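The Year We Tried the Envelope

My husband and I have been married long enough that we have one good argument and we take turns having it. The argument is about whether he listens. I say he doesn't, he says he does, and then he repeats my last six words back to me like a parrot in a cardigan, and I go and wash something that is already clean.

So when our church announced a marriage weekend out at Baditz, I signed us up before asking him. I know, I know. The irony was pointed out to me in the car.

Baditz is an old summer camp with a lake nobody swims in and a dining hall that smells like pancakes at all hours. We'd been there once before, for a funeral lunch, so it had a bit of a mood. The weekend was put on by an outfit called Tendora, two couples who took turns at the microphone and wore matching fleece vests. I'd come ready to dislike the vests. By Saturday lunch I wanted one.

(I'm calling it Saturday lunch because that's how it felt. The whole weekend felt like one very long Saturday lunch.)

The first night they gave every couple an envelope. Inside was a card with one question on it, and you weren't to open it until you were back in your cabin with your shoes off. They were very particular about the shoes. Ours said: What have you stopped asking me for?

My husband read it out loud and then looked at the ceiling of the cabin for a long time. There was a water stain up there and I think he was hoping it would do something.

"Well," I said. "You first."

"I don't think I've stopped asking for anything," he said.

I said that was nice for him. I said it in the voice. You have the voice too, I'm sure you do, it's the one that sounds pleasant over the phone and makes your own children leave the room. He put the card back in the envelope and brushed his teeth, and we lay there on two single beds pushed together with the crack running down the middle, and I thought, I have paid 200 dollars to be lonely in a different zip code.

I prayed, sort of. It was mostly complaining with an amen on it. I told God that I had been a good sport for years. I had moved to Brevel for that man's job when I didn't know a soul there, and I had learned to like his mother's stuffing. I had a list going and it was a good list.

And right in the middle of it he said, in the dark, "I stopped asking you to come fishing."

I'd forgotten about fishing. When we were first married he used to ask me every week that the weather was halfway decent, and every week I had a reason. The babies, and then the laundry the babies made, and then just the laundry. I couldn't have told you when he quit asking. You don't notice a thing like that going. It's like when the refrigerator stops humming and ten minutes later you wonder why the kitchen feels funny.

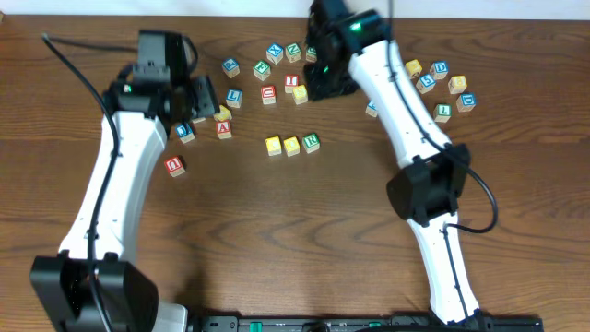 "You could have kept asking," I said.

"I got tired of making you think up excuses," he said. "You were running low. The last one was that you had to wait for the gas man, and we don't have gas."

I laughed. I didn't want to, I was still holding my list, but it came out of my nose and then he started, and the beds rolled apart on that slick floor and I went down the crack as far as my hip. He had to haul me out by the elbow. Somebody in the next cabin thumped on the wall – I hope they were having a nice breakthrough of their own.

When we'd put the beds back together he said, "Now you."

I had been ready for hours. I had been ready since about our fourth anniversary. I opened my mouth to say that I'd stopped asking him to listen, and what I said was, "I stopped asking you to pray with me."

I swear I did not know that was in there.

He didn't say anything for a bit. He's a believer, my husband, more steady in it than I am if you want the truth, but he's private. He prays the way some men do their taxes, alone and with the door shut. I asked him a lot in the early days and he always said sure, later, and later was when I was asleep. So I quit, and after a while I told people he wasn't the type.

"I never know what to say," he said. "You're good at it. You sound like a person on the radio."

I told him about the complaining with an amen on it. I told him pretty much all of it, even the stuffing. He said he'd never liked the stuffing either.

Then he took hold of my hand across the crack and prayed out loud for what must have been eleven seconds. He thanked God for me and for the truck running all right, and he asked for help being less of a mule. That was it! That was the whole thing, and I lay there and cried into my ear, which if you've ever cried lying on your back you'll know is a miserable wet business.

I'd love to tell you we came home changed. We came home and had the argument in the driveway, over which of us had told the neighbor we'd be back by four. He repeated my last six words at me and I unpacked the cooler with a lot of slamming.

But that night he came and sat on my side of the bed, on my actual pillow, and he said, "Are we doing it or not?" and he held out his hand like he was about to help me over a fence. So we did it. Twelve seconds. He was working his way up.

And in April I went fishing. He drove us out to Conneely, up past the feed store, where there's a pond that belongs to the county and a bench that belongs to whoever gets there first. I wore his second-best hat. I'd brought a book and was told kindly that I could leave it in the truck.

Now, I do not like fishing. I want that on the record, because I've heard women stand up at these things and testify that they took an interest in his hobby and discovered a passion. I discovered mud. The worms were everything I'd feared, and my line spent most of the morning in a tree.

But he talked. He talked more in 3 hours on that bench than he does in a month of suppers. He told me about a boy he'd known in grade school who drowned, whom he'd never once mentioned. He told me he'd been scared about money the whole first year in Brevel and didn't want me to know it. He told me that when we bought the piano I'd wanted so badly, all 2,000 dollars of it, he'd sat in the truck outside the bank afterward and eaten a whole sleeve of crackers from nerves.

"Why didn't you say?" I asked him.

"You were so happy about the piano," he said.

I've played that piano maybe a dozen times since the kids left. I went home that afternoon and played it with pond on my shoes, every hymn I could remember and the left hand of a couple I couldn't. He stood in the doorway with the fish, the one fish, dripping on the hall rug. I saw the rug. I kept playing.

We still have the envelope. It's in the drawer with the takeout menus and the dead batteries. Every so often one of us takes the card out and leaves it by the coffee pot, and the other one has until bedtime to come up with something. Last week it was his turn and he thought about it right through supper.

"I've stopped asking you to quit moving my reading glasses," he said.

I told him I'd pray about it.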